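Automation > Bench Cells > Calvo B2

Calvo B2 Bench Cell. Server strip and refit, light assembly 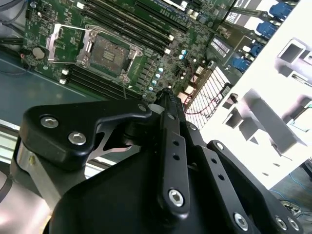 We get asked every week if the B2 can take over a refurb bench. Short answer, not all of it. Picking, placing, holding a part steady, yes. Fiddly stuff, sometimes. A server board is a fair test: CPU socket open with the load plate swung up, contact pads showing, memory slots either side with their little white latches, a thin red wire looped near the heatsink. A person just works round a wire like that. The B2 needs telling, and on a new board model it needs telling again.

What it does well: repeat jobs, same chassis, same order. Our Rusden bench has put 204 boards through it so far. Someone still checks every socket by eye, we'd reccomend you do too.

Not yet: tangled cables, stuck screws, labels peeling off. Household jobs, no. Please stop asking about laundry.

Arm and gripper, £2,287. Gripper only, £986. Spare finger set is included with both.

Collection from Drindville or pallet delivery. Next batch due September, deposits taken now. Ring before you you order if your chassis is an odd size.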